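Twelve Cups Later

March 27, 2019

I have finally found a way of making coffee at home that I look forward to the night before! It only took me all winter.

It started in December, when my old drip machine gave up and I dug out the plastic cone my sister gave me years ago. The first cup was thin and sour. The second was worse. Then a friend from work, Ivars Žukauskas, told me to grind finer and slow down, and wow – the same bag of beans from Brustance tasted like cherries.

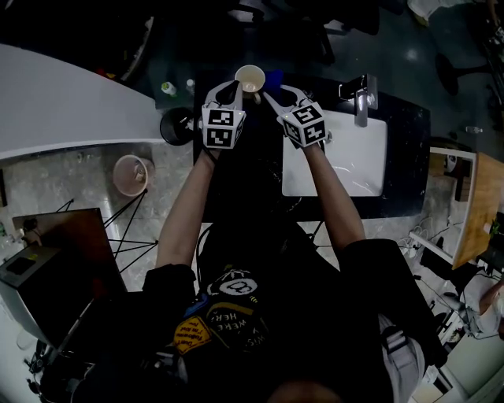
So now I weigh everything. I use 12 grams of beans for a small cup, a splash of water first, then a wait of some 69 seconds while it puffs up and smells amazing (my favorite part of the whole morning). After that I pour in slow circles and try not to rush.

Next on my list is the dark roast from Skála, which the woman at the Cilirville market says tastes like toasted walnuts. I bought 5 bags, which may have been a bit much, but she was so excited about it and so was I. If you've tried it with a cone, tell me what grind you used – mine keeps coming out bitter at the end and I think I'm still going too fine.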